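Search this notebook
Go
Print | E-mail
1 min read

Gutcombe bench, 01/09/2021 — teleop demos, carton in tray
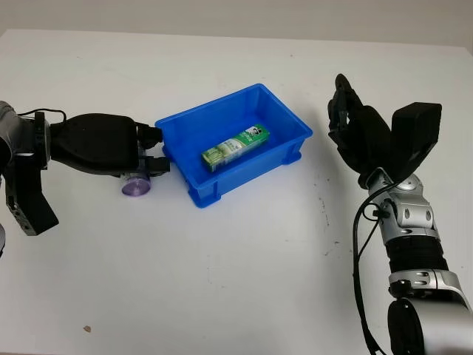

Carton in blue tray, gripper left, hand right.

Tegan driving, me on the log. 26 demos kept, target 80. Left arm fine. Right hand lags on the thumb, Flynn Ngata reckons its the glove mapping — he'll look at the Beneck scripts.

Tegan's early runs too fast, binned. Slower approach from now on pls, and pause before closing the jaws.

To do: re-zero right wrist, wipe tabel, rename files from 228 on.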